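Progress report on the Uler picking kit, second period
Prepared for: Soledad Prieto, Mastham
Prepared by: Dong-geon Han

1. Where we are

You asked for a plain answer on whether Mastham should take up the full Uler kit from Bivaseo when the trial ends. My answer today is no, or at least not on these terms. The kit works well enough to be interesting and I can see why the sales visit went down so well. I don't think it has yet earned the money, and two of the promises made in January have slipped without much of an explanation.

The trial covers the software, the camera mount, the two-fingered gripper and a support line. The arm is ours and was already paid for. Please keep that in mind when reading the Bivaseo brochure, which sets its prices beside the cost of a complete cell.

2. What was promised

The offer letter says the kit will pick mixed bar stock from an open bin "without teaching". It says a new part can be added in one afternoon by a member of staff with no training in robots. It also says the supplier will hand over 500 logged picks from a comparable site so that we can check our results against theirs. We have asked for that log three times. Chang-ho Bang at Bivaseo has been polite each time and the log has not come.

3. What we have done

We planned 4000 picks over the whole trial and have finished 3000. The first 300 were run with Bivaseo's engineer standing by, and I have left them out of my judgement because he stepped in and changed settings as he went. Everything after that was run by Han-gyeol Yook and me.

We work with red and green bars in the metal bin, a few at a time, laid down in no particular order. Bars on their own in the open are picked nearly every time. I have no complaint there, though a much cheaper system would manage the same. The trouble starts when a bar lies against a wall or when the gripper has to come down close to a second bar. The software then often chooses a grip that looks fine on the screen and is no use in the bin.

Han-gyeol thinks part of this is down to the bare metal floor, which throws light back at the camera. Bivaseo agreed with him very quickly and offered us a matt liner at extra cost. I would like to see it tested before we buy one. The offer letter says nothing about liners.

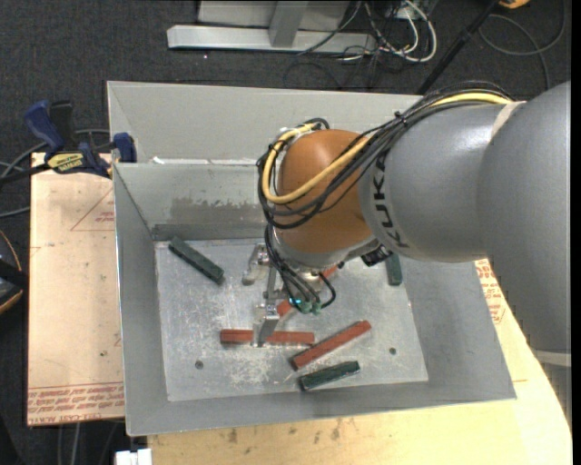 4. Problems still open

Corners. The kit will leave a bar in a far corner and report the bin as finished. We raised this early on. The reply was that a later release deals with it, with no date given.

Cables. Bivaseo's standard layout takes the lines to the tool in a loop outside the wrist. It limits how far we dare turn the last joint, and Han-gyeol now checks the ties before each run. The brochure calls the layout "tidy". I have asked for the internal version and been told it is a separate product.

Adding a new part. We tried this once, on a Tuesday, with Byung-chul Yoon from stores, who is exactly the sort of person the brochure has in mind. He got through the first screens on his own and then met a form asking for a "grasp margin" in a unit the manual doesn't explain. He was still on it when he went home. The support line answered the next morning.

Reports. The kit's own summary counts a pick as good when the gripper closes on something. Ours counts it when the bar reaches the tray. The two figures do not match and theirs is always the kinder one. Please use ours.

5. What I suggest

Finish the remaining picks as planned, with at least half of them set up against walls and in corners. Hold the last payment until the comparison log arrives. Ask Vass for a price on their smaller kit – I have no great hopes of it, but we have only looked at one supplier so far and it shows in the way they talk to us.

If the new release comes before the end of the trial I will rerun the corner tests on it and send you the results separately.

D. Han

Comments (3)

Han-gyeol Yook: Section 4, cables. I check them after each run as well, please add that.

Byung-chul Yoon: For the record I did find the unit in the end. It is in the German manual.

Soledad Prieto: Thanks, clear enough. Payment held. Can you get the Vass price to me before the next review, and leave out the delivery cost so I can compare?

This site uses cookies to keep you signed in and to remember which reports you have read. Accept all | Manage settings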